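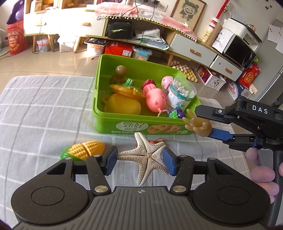
According to one operator at the Tamcombe site, the rule people skip most is the one on grip force. Brittle items such as a dried starfish get the lowest setting, and the fingers close slowly.

Unit 4: Good practice for hand-held grippers

Wipe the finger pads every 20 minutes.
Check the pivot screws before each session.
Two grippers over one container: one moves, one waits.
Stop at 80 percent of rated load.
Log each drop on the Hosano sheet.

Reading for Monday: Parisi handout, section 12.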